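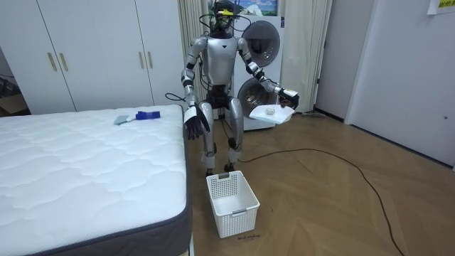
Home Chores Group, Evden Makers Club

Writing this fast, on my lunch, because three people asked me the same thing this month and I keep giving three different answers. Can the machines do the housework yet. Can they do the shop work yet. My brother-in-law asked. My dentist asked, with her hands in my mouth.

Short answer: some of it, slowly, if you set the room up nicely first.

Longer answer, ok.

Our group has been on the small apartment chores since spring. Not the flashy stuff. Pick up the scrub brush somebody left on the bed, put it where it goes. Carry a plate with something on it from one side of the room to the other. Basket on the floor, washer and dryer stacked against the wall. Dumb little jobs. The kind I do with a phone against my ear and never think about.

Carrying a plate level is a job, by the way. I didn't use to think so. You have the plate out in front of you, there's a thing sitting on it loose, and every step you take wants to tip it. People fix that all the time without knowing. A humanoid has to fix it with hips and ankles and an arm all arguing. Siwan Bevan did the balance tuning for us and she spent most of a month on it. It's good now! Good on a flat wood floor. She won't promise anything about a rug, and neither will I.

Then the brush. You'd think the brush is the easy one. Small thing, bright blue handle, just lying there on the mattress. But a mattress gives. Come down on a table and the table stops you, so you can be sloppy and slide your fingers under. Come down on a quilted top and the brush sinks along with your fingers and you end up with a handful of bedding. Yichen Cai's fix was to come in from the handle end, low, and close early. Works more than it doesn't. I'm not going to put a percent on it, every time I put a percent on something it ends up in somebody's slides.

Two arms doing two different jobs at once, that's the part I care about the most. One hand holding the plate steady while the other one goes after something. Anyone with a toddler does this all day long. For us it is still mostly one then the other. Hold, stop, reach, stop. It looks like someone remembering a dance.

Laundry. Everybody wants to know about laundry. Ok so laundry is like nine chores wearing a coat.

Getting clothes into a basket, yes. Lifting the basket, if it has proper handle slots, yes mostly. Opening a front load door, yes, once it knows which way the thing swings. Getting everything out of the drum, no. There is always one sock. Always stuck up on the top of the drum where the camera can't see it. Folding a towel, sure, in the time it takes me to make a sandwich and eat it. Fitted sheet, don't ask me, I can't do them either.

Now the shop side, becuase I got asked about that too and people assume it's harder. Most of it's easier. Peiyu Xia works over at Boiko, they do trim parts and little brackets, and they have had an arm feeding a press for 4 years. Same bracket, same spot, same height, all shift. Peiyu says it's the most boring coworker he's ever had and he means it as a compliment. What they can't get it to do is the end of the shift. Sweeping. Wiping down. Finding the tray that somebody put on the wrong shelf. He told me they priced a machine for the sweep up and went back to a broom and a rota.

So the stuff we call skilled, a lot of that is done. The stuff we call tidying up isn't. I find that kind of funny and also a bit of a kick, given how little the tidying up people get paid.

Ye-ji Seok disagrees with me on all of this. She did a stint at Ilutik and her line is that tidying is a data problem and it goes away with enough tries. She might be right. We did 200 tries of the brush pickup for her and it did get better, I could see it, I was sitting right there with a cold coffee. Then we turned the mattress to face the other way and it got a good bit worse again. She says that just means more tries. I say it means my apartment is not your apartment. We've had this argument in the parking lot at 11 at night more than once and I'm sure we'll have it again.

Stuff that still bugs me, quick list, no order:

Cables. On the floor, all over, and the legs have to live with them.

Speed. Everything is slow. I catch myself leaning toward it like that helps.

Doors. Room doors I mean. A handle is fine, a small round knob is a pain.

Knowing when it's done. A person looks at a room and goes yeah ok, good enough. We have to write down good enough. Our list for one bedroom is 179 lines and I thought of another one in the shower this morning.

Food. Anything small and soft on a plate. Holding the plate is fine. Picking the thing up off the plate without mushing it, thats a whole other project.

Would I have one at home? For what I'd pay, no. Yuxi Shen said she would take one tomorrow just for the floor, pick up everything off the floor before the kids get home, doesn't matter if it takes all day, nobody's in the house anyway. And I didn't have a good comeback to that. Slow is fine if you're at work. I've been grading it like a person standing next to me and maybe it should be graded like a dishwasher. My dishwasher takes forever and I love it.

There's a vacuum thing from Bistum a couple of the members swear by, round, low, bumps into chair legs. That one works. Has worked for years. It does a single chore and it needs the floor clear first. Somebody has to clear the floor.

Anyway. Next up is brush into basket, all in one go, no stopping in between. Then same thing with the plate in the other hand, if Siwan is still speaking to me. We want to have it going by December so people can come look before everyone leaves for the holidays. If you want to come by, message the club and say which evening. Wear shoes you dont mind stepping over cords in.

Comments are on again, I fixed the spam thing. Lunch is over, gotta go.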